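The 5 cent question

2024-10-12

I have been taking my kitchen scraps to the council drop-off in Hullville since September, and I still can't tell you what happens to them. I have asked twice. The first time I got a brochure with a leaf on it. The second time I got the same brochure.

I'm not against composting. I've had a heap behind the shed for years and it works fine, apart from the rats. What I don't buy is the programme the council has signed up for, run by an outfit called Codora, where you weigh your bucket in, scan a card and collect "green credits". You need 1,000 credits before you can spend any. A full bucket earns me 5. By my sums that's 200 trips, and what you get at the end is a voucher for Sutcliffe Garden Supplies, who would happily sell me a bag of somebody's old scraps back.
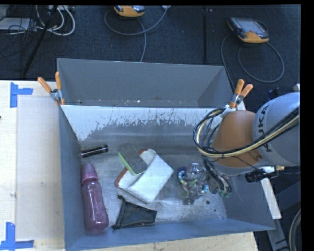
Then there's the claim on the website that households in the programme cut their rubbish by 60 per cent. Cut it compared with what? My bin is picked up every fortnight whether it's full or has one sad yoghurt tub in it, and no truck has ever weighed it. I wrote in to ask how they got the number and was told it came from a survey. So people were asked whether they were being good, and they said yes.

My neighbours across the road use a Monitz, one of those benchtop gadgets that dries your peelings out overnight and grinds them up. They love it. It hums like a fridge with a grudge and what comes out smells of burnt toast, and as far as I can make out it's dried food, so it still has to rot somewhere. They put theirs in the garbage. I kept my mouth shut, mostly.

I'll keep going to the drop-off until the card runs out of novelty, partly for the walk. The coffee grounds are staying home, though. The roses get those, and the lemon tree gets whatever's left in the pot.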